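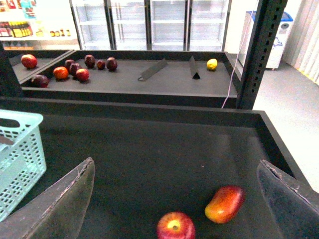 An apple and a mango on a black tray, with a blue basket alongside.

Carotier Kitchen Research
Call for participants: the July snack diary
Posted 26/04/2025

Do you eat fruit? Do you buy fruit, look at it for a week, and then throw it out? We would like to hear from you either way, and if we're being frank the second group is easier to find.

Carotier is a small research office that studies what people do with food once they get it home. Our next project follows 61 households through the month of July. We want to know what gets eaten, what gets forgotten, and what gets moved from shelf to shelf until somebody in the house gives up on it.

What you would do

Keep a short diary, on paper or on your phone, every day for the whole month. Most entries take a couple of minutes. "Ate half a peach over the sink" is a perfectly good entry. So is "nothing," although if we get 31 of those in a row we will call you.

Once a week you would also answer a few questions by phone. The calls are short unless you have strong feelings about melons, in which case we'll stay on the line.

At the end there is one group session at our office in the old Kalinowski building, second floor. The elevator works on its own schedule. Please tell us ahead of time if you can't manage the stairs and we will come to you.

Who we're looking for

Adults who do at least half of the food shopping at home. You can live alone, with family, or with roommates who label things. You don't need to be a healthy eater, and we ask that you don't become one on our account. People who clean up their habits for a study are lovely people and ruin everything.

We can't take anyone who works for a grocery chain, or anyone who took part in our Zondska lunchbox study last year. You were great. You also know too much about how we write questions.

If you'll be away for more than five days in July, please wait for the next round.

What you get

$205, paid in two parts: $51 after the first full week and the rest after the group session. Parking is not included. There will be coffee at the session, and a tray of pastries from Cullier, which has done more for our attendance than any reminder email.

Your privacy

Your name is kept apart from your diary. Reports describe groups of people, and any quotes we use go in without names. You can drop out at any point and keep what you've been paid so far — we won't send a sad letter.

How to sign up

Call the office and ask for extension 3648, or stop by the front desk and fill out a card. Tell us how many people live with you, who does the shopping, and the last piece of fruit you threw away. That last one is a real question and it does help us choose.

Giorgia Colombo runs the study and reads every card herself. She answers within two weeks, including when the answer is no.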